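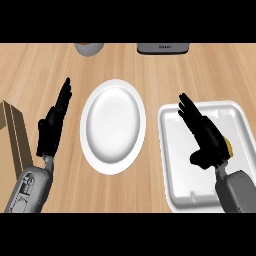 You always begin with the wrists, she told me before I had got my coat off, and if the wrists are wrong then you can spend the whole morning fiddling with the fingers and be no further on by lunch. I had come up to Dastley to ask how one looks after a machine with two arms and two hands, and it was clear I wasn't going to be allowed to ease into the subject.

The pair of arms at the Karndale workshop sit side by side at a table and spend their days on the small business of meals: moving plates, trays, cups and whatever happens to go on them. They have a twin on the computer, a drawn version of the same arms at the same sort of table, and everything that is going to be asked of the real pair is tried on the drawn pair first. My host looks after both. She has a bench, a very good kettle and a notebook that goes back to the day the arms were bolted down, and she was kind enough to let me read bits of it over her shoulder.

I asked what a morning looks like, supposing nothing is broken.

'Well, it never starts with the real ones,' she said. 'I open up the twin and send both hands out over the table, fingers together, just held there. You can read a great deal from a hand that's holding still. Is it leaning the way I told it to lean? Is the thumb where I left it? If the drawn hand is right and the real hand is out, then I know it's something I can put a spanner to. If they're both out, somebody has changed a number, and quite often the somebody is me.'

She has a particular fondness for the tray. A plate in the middle of the table is an easy thing, she says, with plenty of bare wood for a hand to come down beside, but a tray has a raised lip, and a hand that comes in low to get at something in the basin has to clear it first. On the screen there was a bit of yellow showing under the right hand, over a white tray, and I asked her what it was.

'Lunch, as far as I'm concerned!' she said. 'No, I don't much mind what it is. What I look at is the height. If the hand is sitting too low in the twin it'll go straight through the tray, or shiver about as if it had caught a chill, and on the screen that costs me nothing. Out there it costs me a fingertip.'

Fingertips, I learned, are a sore subject. The first set wore smooth far sooner than she had been led to expect, and there was a long and fairly polite exchange of letters with Alidell, the firm that supplied the hands, before a tougher cover was agreed on. Now she changes them every 500 hours whether they look tired or not, and wipes them down at the end of each day with a barely damp cloth. She is firm about barely damp. A wet cloth gets into the seams, and you don't find out for a week.

The wrists have a longer rhythm. Every 2000 hours each arm is parked and its hand comes off, and the joint is cleaned, greased and put back together with 16 fresh screws. I wondered aloud whether old screws might not do perfectly well, and got a look.

'They might,' she said. 'They'd probably be fine. But I've had one back out on me, and it took me 2 days to work out what the noise was, because of course it only made the noise when the hand was tilted over to the left, and every time I brought it upright to have a listen it stopped. Two days, for a screw! So they all get changed, and the old ones go in a jar, and people are welcome to help themselves if they're putting up a shelf.'

It was the setting up that I had really come to hear about, and she took her time over it, which suited me very well. The arms came from Poirier in October, and she had the table in place before they arrived, thinking that would save trouble. It did the reverse. The table was a shade too high, so that the forearms, which are rather chunky things, came up at a mean angle and the hands could hardly reach the far side without the elbows sticking out. She lowered the table, then had to move the bases, then had to tell the twin about all of it.

'That last bit is where people come unstuck,' she said, pouring me a second cup. 'You move the real table on a busy afternoon and you think, I'll change the drawn one tomorrow. Then tomorrow there's a delivery. And for a fortnight you've got two tables that don't agree, and the arms are behaving beautifully on the screen and knocking cups over in the room. Now I won't let anyone touch a leg of that table until the twin's open and ready on the laptop next to them.'

Does she measure everything herself? She does, with a steel rule and a bit of card cut to the width she wants, and she prefers the card. The camera gets checked too, though less often, by putting a plate down at a marked spot and asking the machine where it thinks the plate is. Pale things on a pale table can be a nuisance in strong sun, so there is a blind on the window, and a note on the blind asking you to leave it alone.

I asked about the worst day and she thought for a while. It was a cable, she decided, in the left forearm. It had been routed a little too tight when the housing was closed, and it rubbed, and the hand would go limp for a moment and come back as though nothing had happened. She swapped the hand for the spare. She swapped it back. She wrote three pages in the notebook, all of them wrong, and then took the housing off for something else entirely and saw the worn patch straight away.

'I was so pleased I went and fetched people to come and look at it,' she said. 'They were very nice about it.'

Both forearms are now opened once a season and the cables given a bit more slack, and she runs a thumb along them before the cover goes back on. The entry for June 10, 2019 in the notebook reads, in full, 'Left cable good. Right cable good. New tips both hands. Tray height up a touch in twin.' She told me that was a nice day, and then she had to go, as the right arm was due its wrist and she wanted it done before the afternoon session.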